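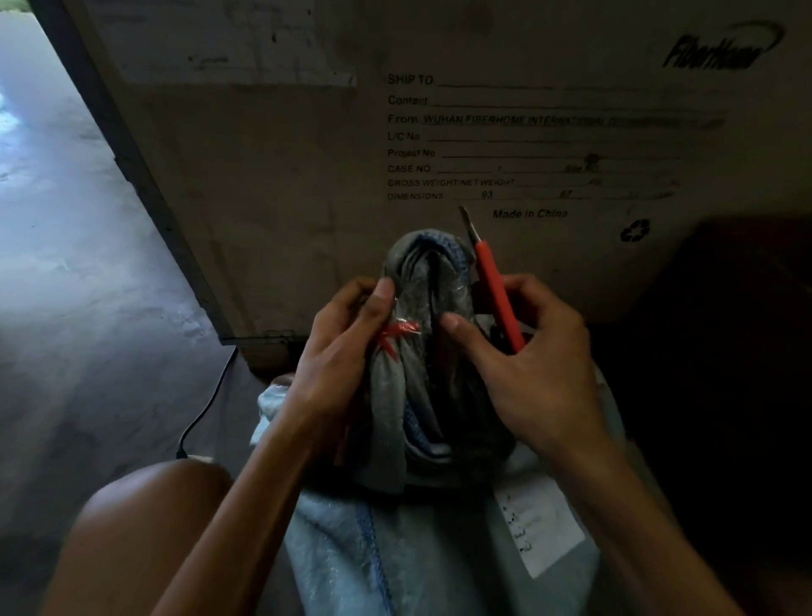 Opening a tied gray bag with a utility knife, beside a FiberHome carton. Receiving area, Jirkunstead.

Gallery: Receiving and Unpacking at the Jirkunstead Store

The Kimden Equipment Store at Jirkunstead receives goods for the district network program and holds them until they are issued to field crews. This gallery presents the work of the receiving area, with notes on the materials that pass through it. It accompanies the stock summary published on 2026-06-27.

During the period covered by the summary, the store received 522 packages by road from the Dodau depot. Of these, 153 were sacks or cloth bundles and the remainder were cartons and crates. Small hardware generally travels in sacks. Cartons are used for items that must keep their shape.

Notes to the photograph

The bag. Gray fabric, gathered at the neck and bound with red plastic tape. A blue woven edge runs down one side. Bundles tied in this manner are opened at the neck so that the cloth may be used again.

The knife. A utility knife with a red handle. Knives are signed out at the start of a shift and returned to the cabinet at the end of it. Blades are replaced in March of each year, and at other times on request.

The sack. Pale woven polypropylene with a blue stripe and a white label at the side. Sacks of this type are shaken out, folded and kept on the lower shelf. Labels are left in place until the contents have been entered in the register.

The carton. Brown cardboard, marked "Made in China" and printed with a shipping form that has lines for the contact, project number, case number, weights and dimensions. Where a sender has left lines blank, store staff copy the missing details from the delivery note. Sound cartons are kept for return shipments to Dodau.

Handling of opened goods

Contents are checked against the delivery note before they leave the receiving area. Shortages are reported to the Kushnir office within 2 working days, and damaged items within 3. Goods awaiting a decision are held on a separate rack and may not be issued.

Tape, ties and torn cloth are placed in the waste bin by the door. Flattened cartons that cannot be used again are collected with the paper recycling.

Use of this gallery

The photograph may be reproduced in program reports and training handouts with the credit line "Kimden Equipment Store, Jirkunstead." Requests for a larger copy should be addressed to the Kushnir office and should state the title of the publication.

Related pages: Stock Summary. Delivery Hours. Return of Packing Materials.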